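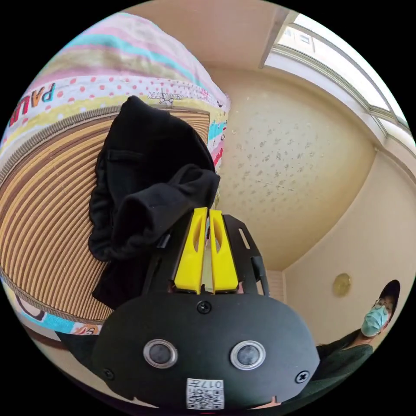
July, bench 5, started after lunch

Shrinkage trial on the black jersey from Dallstead, second roll. The first roll gave odd figures across the width and I want to know if that was the cloth or my marking out.

Cut six squares, three from each end of the roll, nothing within a hand's width of the selvedge. Marked with white thread, because the chalk went missing in the wash last time and I ended up guessing two of the corners. Gauge length 30 cm both ways. Left flat overnight before measuring.

Wash at 60, normal spin, line dry. Chibuzor Ajayi wants a tumble-dried set as well. Agreed, but on separate squares.

Results, mean of each set:
Roll start, length: down 5 per cent
Roll start, width: down nearly 6 per cent
Roll end, length: down 5 per cent
Roll end, width: no usable reading, edges curled. Re-press and measure again.

Length agrees between the two ends. Width is still higher than the mill sheet allows. Tension on the finishing frame would explain it, but the sheet for this lot doesn't give a setting. Asked Tivemholm for theirs.

Colour: slight greying along the fold lines on two squares. Rubbed a white cotton patch over both, faint mark dry, clear mark damp. Kept the patches in the Xaba folder with the earlier ones.

Pattern allowance stays as it is until the width is settled. Do not cut the Parau samples from this roll.

To do: tumble set; re-press roll end; new needle for the marking thread, the old one is laddering the knit.

Shared 5 times | 3 comments

Did you steam or dry press before measuring? Steam will pull the width back out on a jersey this light.

Dry, no steam. Should have written it down.

We had the same curl at the roll end. Tacking a strip of tape on the back helped.

Contact the workroom | Back to top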